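Workshop tips for the small farm: keeping on top of your keys

If you keep livestock or grow anything for market, you'll know how keys breed! Feed store, diesel tank, quad, chemical cupboard, the padlock on the far gate... we had a coffee tin full of them, and every April, when the machinery comes out again, we'd lose half a morning to it. One wet Friday we finally sorted the lot and I can't recommend it enough. 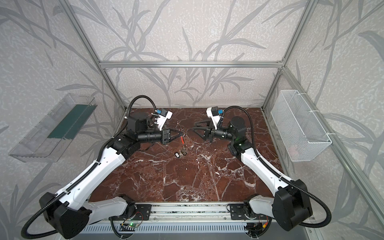
Start by tipping everything out and trying each key in its lock. Anything that fits nothing after 2 goes round the yard goes in a jar. Then group what's left by the job you do, so the milking keys live together and the tractor keys live together (ours are split between Ellery, the top yard, and the sheds down at Maton).

Give each group its own split ring, and hang the rings on one bigger holder.

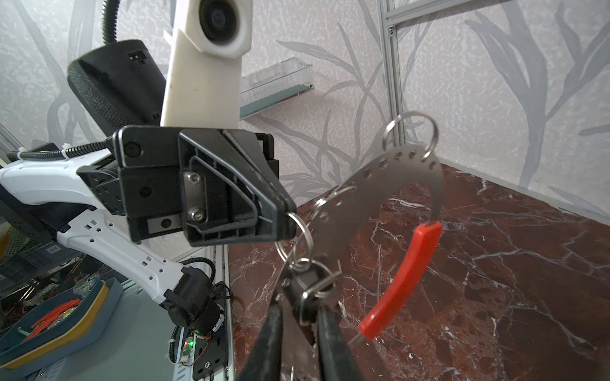 Split rings on a steel holder with a row of small holes.

Stiff rings are murder on cold fingers, so open them with a staple remover. Brilliant trick, and it saves your nails!

For padlocks, a puff of dry graphite beats oil, which only collects chaff and dust. Ours get done every 10 weeks or so at harvest, less in winter.

Paint a dab of old stock marker on the head of each key too, one colour per building. It wears off in roughly 7 months and takes a minute to redo.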